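December, Thursday
Setsuko Tsuji

Thread tension again. Started at 9 with the braided thread left over from the Plaltley order and the new spool from Mima. Wanted to know which one holds a surgeon's knot after a night in saline. Cut 3 lengths of each, 600 mm, tied them over the steel rod and hung the 239 g weight from each loop.

Checked the Plaltley loops first. Two held, one had slipped enough that the tails were shorter than when I tied it. All the Mima loops held, but the thread is stiffer and the first throw wants to open before the second goes on. You have to keep a finger on it. Moodley's note on the shelf says to wax it. Tried that on one piece and it made a mess of the scissors - not doing it again.

Moved up to the 700 g weight after lunch. One Plaltley loop let go at the knot. Mima fine. The rod has a burr near the left end, so ignore anything tied there until it has been filed.

Saline jug is low. Whoever mixes the next one, please write the date on the tape.

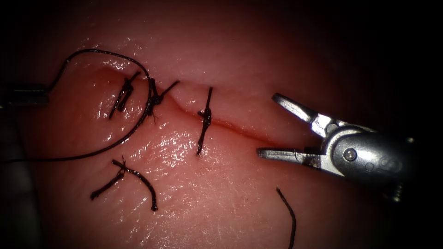
Dark braided thread, three knots in, right part of the incision still open.

Tail length needs a rule. I have been leaving whatever the scissors leave, and then slip is hard to read the next morning. Will mark the tails with the white pen before soaking. Galania spool still not opened - start with that one tomorrow, same rod, right end only.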